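부엌 서랍 정리 사진 모음 - 수저통 편

안녕하세요! 2월 내내 미루고 미루던 부엌 정리를 드디어 시작했어요. 원래는 냄비장부터 하려고 했는데 문을 열자마자 한숨이 나와서 그대로 닫고, 제일 만만해 보이는 수저 쪽으로 방향을 틀었습니다 ㅎㅎ 근데 막상 해 보니까 수저가 제일 오래 걸리더라고요. 작은 물건들이 서랍마다 흩어져 있어서 하나 꺼내면 또 나오고, 또 나오고...

저희 집은 수저 서랍이 하나뿐인데 깊이가 애매해요. 예전에 쓰던 Druvov 서랍 트레이는 폭이 20센티라서 옆이 남고, 남은 틈으로 티스푼이 자꾸 빠졌거든요. 그 틈에 병따개도 들어가고 고무줄도 들어가고, 나중에는 배달 올 때 받은 나무젓가락까지 끼어 있었어요. 트레이를 들어내고 나온 물건들을 한쪽에 쭉 늘어놓았더니 식탁이 절반은 차더라고요. 그래서 이번에는 트레이를 아예 빼고, 매일 쓰는 것들은 칸 나뉜 철망 바구니에 담아 보기로 했습니다.

바구니를 고르면서 제일 많이 본 건 칸 크기였어요. 동네 생활용품점 Skivar에서 4000원짜리도 봤는데 칸이 하나로 뻥 뚫려 있어서 내려놓았고요, 플라스틱 통도 하나 만져 봤는데 바닥에 물구멍이 없어서 패스. 칸이 나뉘어 있어야 포크는 포크끼리, 칼은 칼끼리 모이니까 식탁 차릴 때 손이 훨씬 덜 가요. 저는 성격이 급해서 손에 잡히는 대로 꽂는 편이라 칸이라도 나뉘어 있어야 한답니다.
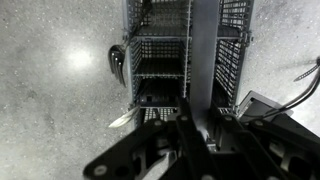 철망 수저통은 얼마나 자주 닦아야 하나요?
저는 2주에 한 번 닦아요. 대야에 60도쯤 되는 물을 받고 베이킹소다를 풀어서 담가 두었다가, 안 쓰는 칫솔로 격자 사이를 문지르면 끝! 헹군 다음에는 꼭 거꾸로 엎어서 말려요.

회색 철망에 가운데 칸막이가 널찍하게 들어간 모양이에요. 칸막이 왼쪽으로 칸이 나뉘어 있고 오른쪽에도 칸이 따로 있어서 포크랑 칼을 갈라 담기에 좋아 보이죠? 왼쪽 바깥으로 걸린 포크는 반짝반짝해서 제 눈에는 예쁘기만 합니다.

칸 나누는 순서도 궁금해하실 것 같아서 적어 둘게요. 처음에는 크기별로 나눴다가 망했어요. 큰 숟가락이랑 큰 포크가 한 칸에 있으니까 꺼낼 때마다 서로 걸려서 달그락달그락, 아침 7시에 그 소리 들으면 식구들이 다 깨요. 그래서 종류별로 바꿨고, 한 칸에는 무조건 한 종류만 넣는 걸로 정했습니다. 숟가락은 머리가 위로, 과도나 버터칼은 날이 아래로 가게 꽂고요. 젓가락은 여기 안 넣고 따로 긴 통에 세워요. 가늘어서 격자 구멍으로 쏙 빠지거든요.

손님용 수저는 Lloyd 세트가 하나 있는데, 결혼할 때 받아 놓고 상자째로 모셔 두고 있었어요. 이참에 꺼내서 마른 천으로 한 번씩 닦고 면 주머니에 옮겨 담았습니다. 상자는 과감하게 버렸고요. 상자가 빠지니까 윗선반이 시원해져서 거기에 찻잔을 올렸어요. 버릴까 말까 30분은 고민한 게 무색할 정도로 후련하네요.

물때가 걱정이라는 분들이 많던데, 저는 닦은 수저를 바로 안 꽂고 행주 위에 잠깐 펼쳐 둬요. 그 행주가 Stotard 거친 면 행주인데 물을 쭉쭉 먹어서 좋아요. 가로세로 400밀리 크기라 펼치면 네 식구 저녁 수저가 딱 올라가고요. 다만 처음 빨 때 실밥이 좀 나오니까 꼭 단독 세탁하세요! 저는 그냥 같이 돌렸다가 검은 바지 하나를 하루 종일 돌돌이로 밀었어요...

스테인리스에 얼룩이 남았을 때는 식초를 키친타월에 살짝 묻혀서 문지르는데, 웬만한 건 이걸로 지워지더라고요. 그래도 안 지워지는 건 레몬 껍질 안쪽으로 한 번 더. 냄새도 좋고 껍질도 알뜰하게 쓰고요. 대신 문지른 뒤에는 물로 꼭 헹궈 주세요. 저는 한 번 깜빡했다가 요구르트에서 식초 맛이 났어요 ㅠㅠ

바구니 자리는 아직 못 정했어요. 싱크대 옆에 두면 물이 튀고, 가스레인지 옆은 기름이 튀고, 식탁 위에 두자니 밥 먹을 때 걸리적거리고. 지금 후보는 밥솥 옆 선반인데 밥솥 김이 올라와서 또 고민이에요. 며칠씩 돌아가면서 놔 보고 제일 안 거슬리는 데로 정하려고요. 혹시 비슷한 바구니 쓰시는 분 계시면 어디에 두고 쓰시는지 댓글로 알려 주세요! 진짜 참고할게요.

빈 서랍에는 집게랑 랩, 지퍼백을 넣었어요. 지퍼백은 큰 거 작은 거 섞이면 또 난리가 나니까 상자 앞면을 잘라서 세로로 세워 두었고, 랩은 제일 앞에 눕혀 놨습니다. 짝 안 맞는 젓가락은 눈물을 머금고 정리했고요, 화분 지지대로 쓸 것만 몇 개 남겼어요. 몬스테라가 자꾸 옆으로 누워서 필요하긴 했거든요.

다음 사진은 냄비장 차례인데, 뚜껑을 세울지 눕힐지부터 정해야 해서 시간이 좀 걸릴 것 같아요. 뚜껑 정리대를 살까 하다가 집에 있는 책꽂이로 먼저 해 보려고 합니다. 정리되는 대로 이 페이지 밑에 이어서 올릴게요~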